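# About Molline

Molline tests robot grippers and the data that comes with them. We are a small company with one habit that puts some customers off: we don't believe a number until we've watched the thing that produced it. That includes our own numbers, for reasons below.

We started in a shared workspace in Parnitholm, doing acceptance tests for a warehouse client. The vendor's sheet said the arm would stop within 80 milliseconds of a contact. We measured 118. The vendor said our timer was wrong. We checked the timer, then borrowed another one, and got 118 again. Nobody was hurt, but the client had already taken the fence down on the strength of that sheet. It went back up the same week.

## The Histach fault

Most people who write to us ask about Histach, our hand-held gripper project, so we may as well put it on this page. In January we found that over 45 hours of recordings were bad. The position tracking had been slipping whenever a marker block worked slightly loose in its mount. The software didn't flag it. It filled in the gap with a smooth, believable path and reported that all was well.

We had passed those recordings ourselves. An arm trained on them closed its jaws early, again and again, and at first we blamed the arm. That cost us 2 months, and we still think we should have caught it in a day.
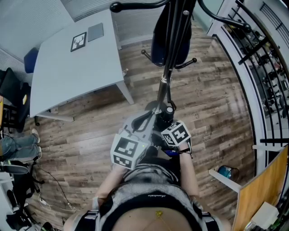 What changed after that is fairly dull. Mounts get checked by hand before and after each session. Any stretch of tracking that looks too smooth gets pulled and compared with the video. If the two disagree, the recording is thrown out, even when it would be easy to patch. We stopped using the words "automatically verified" in reports — they had been doing a lot of work for us and none for the customer.

We don't claim the fault is gone for good. We claim we would now notice it sooner, and we have the logs if you want to argue.

## What we do now

- Stop-time and contact tests on arms already installed
- Checks on training recordings, ours or yours
- Fault reports, written so the people working next to the machine can read them

We turned down the Valderrama line because we were asked to sign off from video alone. We'd turn it down again.

If your supplier says a system has never failed, ask how long it has been switched on. Then ask us, and expect us to want the raw files.

*Page last revised July 18, 2020*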